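# Shopping for a sidewalk robot, part two: the money

May 8, 2019

So the spreadsheet finally has numbers in it! Last time I wrote about why I want a small outdoor robot that can drive itself along a street, and several of you asked the sensible question: what will it cost? I've spent the past two weeks finding out, and I've had a great time doing it.

First, the ground rules. I have $1,893 to spend before December. That has to cover the base, wheels, batteries, a sensor, shipping, and whatever I break. I already own a laptop and a decent set of tools, so those stay off the list.

The base is the big decision. I narrowed it down to the Griltis four-wheeler and the Maler kit. The Griltis comes assembled and has a nice clean wiring bay, and I could be driving it the same evening. The Maler arrives as a box of brackets and bolts, but you can swap the wheels without buying a new hub, and that matters a lot to me. I'm going to want bigger, softer tires sooner or later. Dusty asphalt with loose grit on it is a very different thing from the smooth floor in all the demo videos.
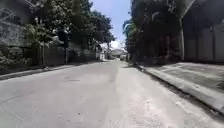
Tires also change the power budget, and I hadn't thought about that at all until Hazem Morsy walked me through it over coffee. Wider rubber means more drag in turns, more drag means more current, and suddenly the cheap battery pack looks like a false saving. He has built a couple of these and his advice was to buy two smaller packs and swap them at lunch. I love this idea. Two packs from Kustach come to $68 each with the connectors already on, and I can charge one while I use the other.

Then there's the sensor. I went in sure that I wanted a spinning lidar, because they look fantastic, and I've come around to a plain depth camera for the first round. My one worry is strong sun. Midday light washes things out, and deep tree shade right next to it makes it worse, so I'm putting money aside for a sun hood and a second mount in case I have to move the camera down low. If the depth data is hopeless outdoors, the lidar goes on next year's list.

Curbs are the other line in the budget. I'm not buying anything that claims to climb them. For now the robot will stay on one surface, and I'll carry it up and down myself. The Maler weighs 16 pounds with a battery in it, so this is fine for me and free!

Some smaller things I had left out of the first draft and have now added:

- a wireless stop button (please buy one of these)
- spare fuses
- a roll of tape for the connectors — grit gets into everything
- a soft brush for the wheel hubs

I'm ordering the Maler base and the batteries this week. The camera can wait until I've driven the thing by remote for a while and know how much it shakes. Tawfik, the little shop where I get most of my parts, says they can hold one for me until the end of the month.

If you've run a small rover outside on rough pavement, tell me which tires you ended up with. I have three tabs open and can't choose.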